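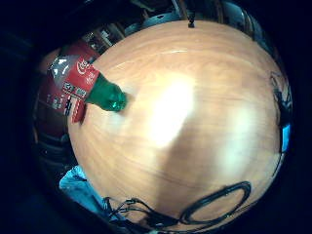
An Afternoon at the Orkside Open House

I had promised myself one quick lap of the Orkside workshop and then home before the roads got bad, but Kazue Sasaki waved me over to a wooden table with a soda bottle lying on it, and there went my afternoon. She handed me the gripper -- lighter than I'd guessed! -- and told me to just pick the thing up the way I would in my own kitchen.

"Slower," she said, very kindly, and then said it again.

The team has recorded 2,912 of these grabs so far, 44 of them by visitors like me. Ignacio Ibarra, who drove in from Zilness with his two boys, did 17 in a row and had to be coaxed away with coffee. The next open house is in January.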